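Four nights at the Ulleck, with notes on the room

2018-06-27

I booked the Ulleck for four nights in March and again for two nights this month, so I have enough now to write it up. Both stays were paid for by me at the normal rate. The first was $109 a night with breakfast, the second $109 without. The desk told me the price had not gone up, only the breakfast had come out of it.

The building has two wings. Rooms in the older wing face the bus station and have windows that open. Rooms in the newer wing face the parking lot and have sealed windows with a wall unit for cooling. I had one of each. The wall unit has three fan speeds, and the lowest is still loud enough that I turned it off to sleep. In the older wing the buses stop a little before midnight and start again at 5:20.

Wi-Fi is free and needs a new login every 24 hours. I ran a speed test each evening in March and got 59 down on the best night, on the second floor near the stairs. On the fourth floor it was slow but held a voice call. There is a wired port behind the desk in the newer rooms. Bring your own cable.

The shower is good. Hot water arrived in under a minute both times, and the pressure did not drop at seven in the morning, when I assume most of the floor was using it. The drain in the June room was slow. I reported it and it was cleared the same day.

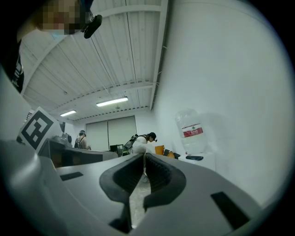 Corrugated ceiling, two lights on.

Breakfast runs from 6:30 to 9:30 in the room beside the lobby. Eggs, bread, two cereals, fruit, and coffee from a machine that takes a while per cup. If you buy it separately it is $12, and I would skip it. Ukulo, two blocks down, opens at six and does a better plate for less.

Parking is in the lot behind the newer wing, free for guests, no reserved spaces. The walk to the Mikkelsen ferry dock is around 250 yards, flat the whole way, with a curb ramp at each crossing. The airport shuttle does not stop at the hotel. It stops at the bus station, and the ticket machine there took my card on the second try.

Tarek Alaoui asked in a comment on my last post how it compares with the Junilo. The Junilo has thicker walls and a real desk chair. The Ulleck has the better shower and is closer to the ferry. For one night with an early boat I would take the Ulleck, older wing, third floor or higher. For a working week I would pay the difference.

Checkout is at eleven. They will hold bags until six at no charge, behind the desk, with a paper tag. Keep the stub, they do ask for it.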